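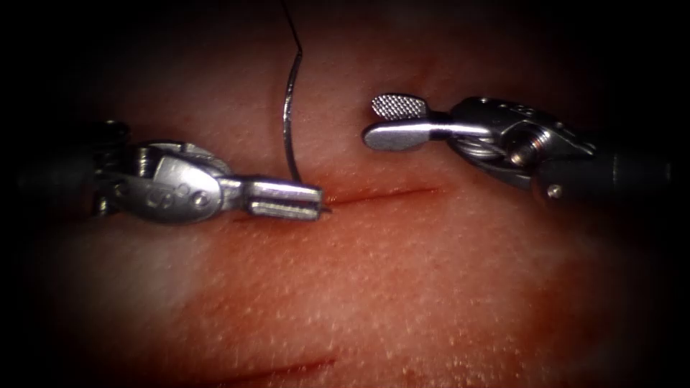

The claim on the poster was that I would be holding a conversation in two weeks. It didn't say with whom, or what about.

I signed up for Misley in January, along with everybody else who signs up for things in January. I wanted to learn Greek. My grandmother's sister still lives on the coast, her English stops at "eat," and I had run out of excuses. By spring the app told me I knew 2,563 words. I printed that screen and stuck it on the fridge.

Then I called my great-aunt. She asked me something short, I asked her to repeat it, and she handed the phone to her son.

So what is that number counting? As far as I can tell, it goes up whenever you tap the right tile out of four. "Bread" and "breads" are separate entries. So are "he runs" and "she runs," although the Greek verb is the same in both. Take those out and I would guess I had 300 words I could produce with no tiles in front of me, and fewer if someone was waiting for an answer.

I took this complaint to Fotini Mavromatis, who has taught evening Greek to adults for most of her working life and has a low opinion of anything with a streak in it. She has students who arrive from Totell and students who arrive from Misley, and she says she can tell them apart by which mistakes they make with confidence.

"They read well," she told me. "Then I ask what they did this morning and they look at the wall."

Her own method isn't glamorous. You get a topic, you talk badly about it for ten minutes, and she writes down what you got wrong. The next week you talk about it again. She makes no promises about how long it takes, and when I pressed her for a figure she changed the subject to my accents. 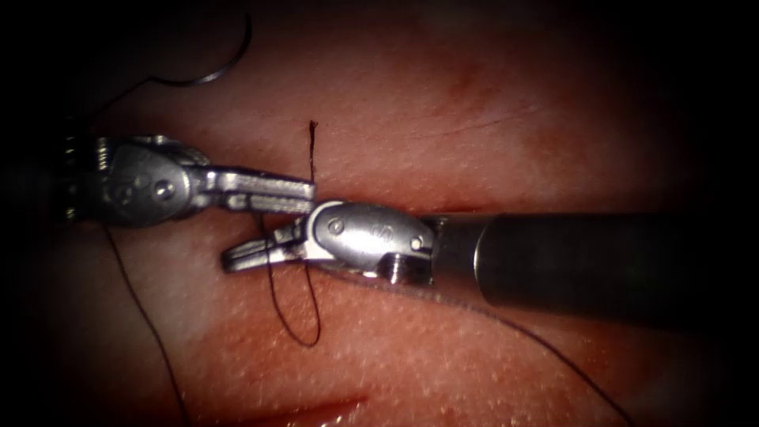 I should be fair to the apps. They got me through the alphabet faster than a class would have, and I did it on the bus. Some people do fine with them. But the ones I met had usually married into the language or moved to it, and I'm not convinced the owl-eyed cartoon on the phone deserves the credit.

Nor am I sold on the other extreme. Stüber, which runs total-immersion retreats out of a farmhouse at Mesusholm, bans English from breakfast on. A friend went for the Danish course and came home able to ask for butter very politely – she also said most of the guests whispered in English after supper.

My subscription renews on 15th August. I've started calling my great-aunt on Fotini's topics instead, one per call. Last time it was the weather, and she stayed on the line.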